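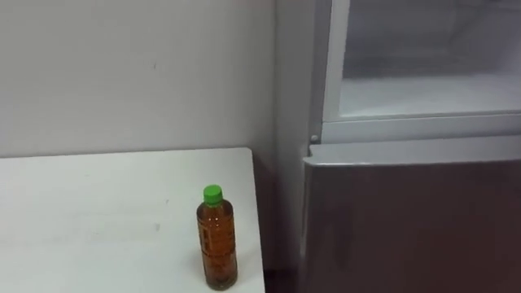
One early reader has already complained that the new edition leaves out the map, and that without the map the whole argument about the harbour falls over. Another wants to know why the harbour was ever in the argument to begin with. Such is the reception so far for The Drernness Alignment, which Casado Books is bringing back into print after a long and, for its admirers, painful absence.

The book argues that the standing stones at Drernness were put up by navigators from a civilisation older than Egypt, who sailed north, laid out a calendar in granite and left without so much as a spoon behind them. Archaeologists have tended to favour the locals. The first edition dealt with that objection in a footnote. The new one gives it a chapter, and the chapter is longer than the footnote but makes the same point, which is that archaeologists would say that.

Casado has printed 500 copies, 300 of them already spoken for by subscribers to the publisher's newsletter. The remainder were meant to be sold at a launch evening in the back room of a bookshop, with slides. Like most evenings at the moment, it has been called off. The slides will be posted on the publisher's website on March 24, 2020, along with a recording of the author reading the introduction, and customers who had paid for wine will get a credit toward their next purchase.

What's new this time is the Hollitz manuscript, a bundle of 61 leaves covered in a small, slanting script that has never been read to general satisfaction. Its owner, a private collector, allowed the author two afternoons with it. That proved to be plenty. By the second afternoon the text had given up its secret: a set of sailing directions, in a language related to no other, ending at a stone circle that could only be Drernness.

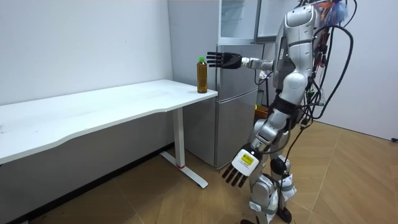

The previous theory about Hollitz, put forward by a rival book from Flastatberg Press, held that it was a recipe collection. Flastatberg has not taken the news gracefully. In a statement longer than some of its paperbacks, the press points out that the word now translated as "headland" appears on nearly every leaf, often several times, and usually beside a drawing of an onion. Casado's reply is that ancient sailors ate onions. Both houses say they would welcome an open debate, and each has asked the other to organise it.

There is also the matter of the dates. The first edition placed the building of the circle on the night of a particular solar event, worked out by hand. A revised calculation has since moved the event by several centuries, and the circle has obligingly moved with it. Readers who own the earlier version are advised to keep it, the publisher says, as both dates have their strengths.

Then there are the measurements. According to the author, the distance from the tallest stone to the old harbour wall is 1,612 paces, a figure that also turns up – once you divide by the right thing – in the proportions of two pyramids and a cathedral. The pace in question is the author's own. An appendix explains that people in antiquity were of much the same build, and includes a table for readers with shorter legs.

None of this is likely to trouble the people the book is written for, and it would be a bit sour to pretend it isn't good fun. The chapter on fog is lovely. The description of walking up to the stones at first light has a good deal more feeling for the place than the official guidebook, which devotes most of its space to parking. When the author forgets about the navigators for a few pages and writes about sheep, gorse and weather, you start to wish they had never landed.

The tourist office at Drernness has stayed neutral. It used to stock the first edition between the tea towels and the fudge, and expects to do the same with this one once the doors are open again. Staff there say visitors ask about the lost civilisation more often than any other subject apart from the toilets.

A companion volume is promised for August, conditions permitting. It will deal with the missing map, which the author now believes was left out of the original typescript by somebody who understood it all too well. Casado says it was left out because it wouldn't fit on the page.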